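Chapter 4
Comparing Grippers on Real Work

What you will learn in this chapter

When you have read this chapter, you should be able to choose a fair task for a gripper test, to write down the results in a form that other people can use, and to say when a difference between two grippers is large enough to matter. You will need the force tables from Chapter 3, so please keep them near to you.

4.1 Why the data sheet is only the start

Every gripper comes with a data sheet. It gives the stroke, the largest closing force, the weight and the time for one full closing. These values are useful, and we do not advise you to ignore them. But they are measured with a steel block, held in the middle of the fingers, on a clean bench. Your parts will have other shapes, and they will often stand between other parts which the fingers must not touch.

In this book we follow one comparison from beginning to end. Two grippers, the Eter and the Vadent, were mounted one after the other on the same arm and driven by the same Plareck controller. The work was done at the Mahawong training workshop, where the trials began in April. In total 1,029 trials were recorded, and 225 of them were done inside open computer cases. The remaining trials used simple blocks and tubes, and we will come to them in Section 4.5.

On the data sheets the two grippers look almost the same. With the blocks, too, the students could hardly find a difference. Only in the computer cases did the results begin to separate, and the reason was the space around the fingers. A finger that is strong but wide may reach the part and still be of no use, if a capacitor or a cable is standing where the finger wants to open.

4.2 Looking at the task before you measure

Before you start a trial, study the view from the wrist camera for a few minutes. Ask yourself where the fingertips can go down, and on which side they have room to open. On a motherboard, the memory slots are a good place to begin, for the slots are long and straight and the latches at their ends are easy to find. One module in a bank of otherwise empty slots gives you a clear reference for the height. Pay attention also to the thin things, such as the wire lever of a processor socket, which a fingertip can catch very easily. Write your remarks in the first column of the trial sheet, and do not change them later.

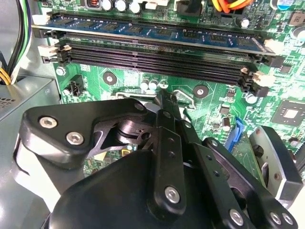 4.3 Setting the conditions of a fair trial

A trial is fair when only the gripper is different. Keep the arm, the controller, the speed and the starting position the same for the whole series. The closing force may be adjusted for each gripper, but it must be written on the sheet before the first attempt.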